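Rurnine to Thampi ferry link
Progress report to the Prullix Transport Fund, second period
Prepared by Geetha Sundaram

Services

The winter timetable ran as planned for most of the period. We scheduled 203 return crossings between Rurnine and Thampi and cancelled eight of them, all for wind or swell at the Thampi end. No crossing was cancelled for crew shortage. The late boat on Wednesday evenings, added at the start of the period, has been kept in the timetable until April.

Passengers

Foot passengers came to 1674, counted from tickets collected on board. Our target for the whole year is 3000. Cars and vans are recorded separately by the harbour office at Rurnine and we are still waiting for their return. Bicycles went free and were not ticketed, so there is no figure for them.

Most foot passengers were travelling in the morning towards Rurnine, for work, college or the health centre. The midday boat remains thinly used on weekdays. We looked at moving it later to meet the bus from Felusness, but the bus times are under review and the change has been put off.

Ticketing

Online booking opened in the third week of the period, later than the date in our first report. The delay was with the card payment provider. Paper tickets are still sold on the quay and on board. Refunds for cancelled crossings were paid back to the card used, or in cash at the Rurnine office. Two complaints about slow refunds have been closed.

Terminal works

The new waiting shelter at Thampi has a roof and seating. Lighting is not yet connected. The ramp at Rurnine was resurfaced over two nights with no effect on sailings. The handrail on the lower steps needs replacing and this will come out of the existing maintenance line.

Spending

Spending on fuel was over budget and spending on publicity was under. We ask the Fund's agreement to move the unspent publicity money to fuel. The total grant does not change.

Next period

Agree bus connections at Felusness.
Connect the shelter lighting.
Publish the summer timetable, with fares.
Obtain the vehicle figures from the harbour office.

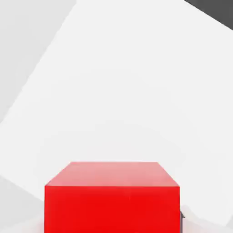

Meenakshi Rajan: Thank you, I can agree the move from publicity to fuel. Please send the vehicle figures as soon as the harbour office has them, and don't wait for the next report. I would also like to see the midday boat shown separately from now on, weekdays and weekends.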